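Arbeit und Automatisierung, Sitzung 4
Skript zur Vorlesung, L. Alcantara

Zur Erinnerung: Beim letzten Mal ging es um die Wäscherei Gotow, in der die Mangel seit Jahren allein läuft und trotzdem immer jemand danebensteht. Heute die Betten.

Fallbeispiel Codden. Das Haus hat 40 Zimmer und ließ 2.935 Bettenwechsel protokollieren. Die Geschäftsführung hätte gern 3.000 gehabt, der Kalender war dagegen. Gesucht wurde der Handgriff, den man einer Maschine überlassen kann. Gefunden wurde zunächst ein neues Formular.

Begriffe für die Klausur:
Tätigkeit: was jemand tut.
Aufgabe: was in der Stellenbeschreibung steht.
Restarbeit: was übrig bleibt, wenn die Maschine fertig ist. In der Kalkulation von Codden kommt sie nicht vor, im Dienstplan schon.

Wer ein Laken mit Greifern statt mit Fingern anfasst, arbeitet langsamer und muss Bewegungen erklären, die vorher niemand erklärt haben wollte. Das Zimmerpersonal wird so zum Lehrpersonal, bei gleicher Lohngruppe. Sorensen nennt das »Aufwertung ohne Beleg«.
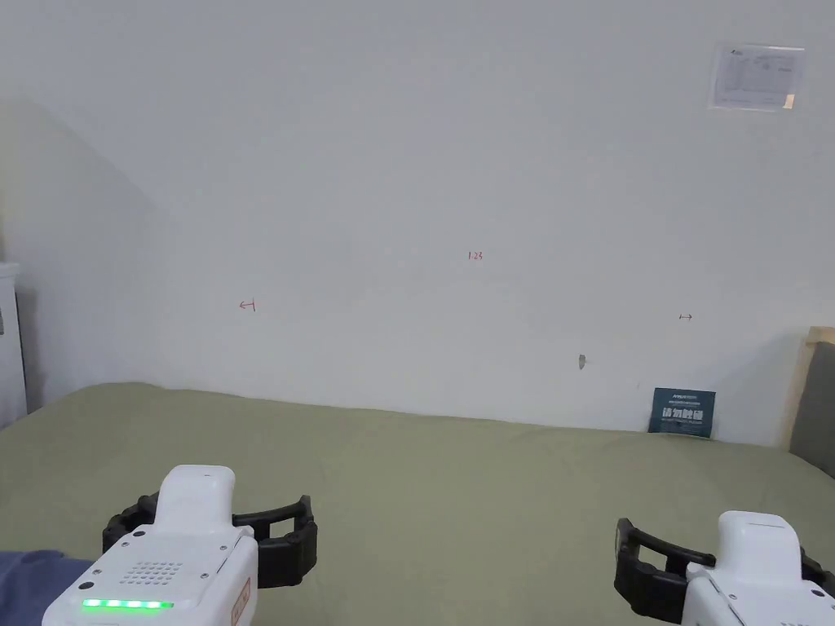

Seite 4

Zwei Greifer in zwei Händen, darunter ein glattgezogenes Wort aus dem Projektantrag: »Entlastung«. Notieren Sie, wen es meint. An der Wand hängt ein Formular, am Bettrand lehnt ein Schild, auf dem wohl »Bitte nicht berühren« steht. Zum Verhältnis von Vorschrift und Handarbeit siehe Sitzung 2.

Bis zur nächsten Woche: Greltorton, Kapitel 3, ohne den Anhang.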